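**Zastport dance hall switching to card-only at the door?**

**heeltoe59** wrote:

So I went to the contra dance in Zastport last night and there was a sign on the door saying they're going card-only starting in May. No more coffee can! I've been going to that hall for seven years and I have never once paid with anything but a crumpled five. Does anybody know if this is all the dances or just the contra? I also do the Lonau polka night sometimes and I'd hate to see them go the same way.
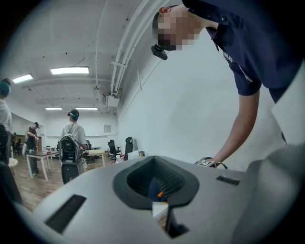
I get that cash is a pain for whoever has to haul it to the bank, but half the people I dance with don't carry a card on them (dance pants, no pockets, you know how it is). And the sign didn't say one word about the price staying at $5.

**waltzing_mathilde** wrote:

It's all of them, I asked. Swing, contra, the Sunday-shoes ballroom crowd, everybody. Price stays the same through summer as far as I heard.

I'm fine with it, to be fair. I never have cash anymore and I'm always the one holding up the line asking if someone can break a twenty.

**polkadad** wrote:

Well I'm NOT fine with it. A card reader takes a cut of every single admission and on a five dollar dance that adds up. The band gets what's left. Lonau is still cash in the jar and the band takes the jar home, and we get bigger crowds than Zastport does, so go figure.

**waltzing_mathilde** wrote:

Bigger crowds because you have free pie, polkadad.

**polkadad** wrote:

The pie helps, I won't lie.

**slowfoxtrot** wrote:

Can we talk about the floor instead? They could charge me ten and take it in seashells if they'd fix the sticky patch by the stage. I nearly lost a shoe in the second waltz. Flanberg had theirs redone and the bill was $1,611, and it's a dream to dance on now.

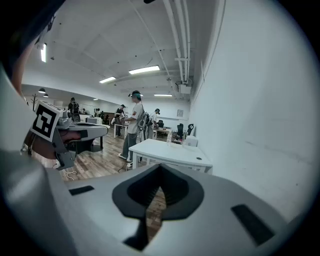
Flanberg did it over one long weekend and only had to cancel a single dance, which I thought was pretty good going. I've got a soft spot for wood underfoot, the kind of floor you can see in that second picture, and my knees can tell the difference by the end of the night. Dufour put down tile a while back and I haven't been since.

**heeltoe59** wrote:

Oh the sticky patch! I thought it was my shoes. I bought new suede soles over that, ugh.

Anyway if they need money for the floor I'd chip in, cash or card. But I still want the coffee can.

**polkadad** wrote:

Bring the can to Lonau, we'll put it next to the pie.

**slowfoxtrot** wrote:

What kind of pie are we talking?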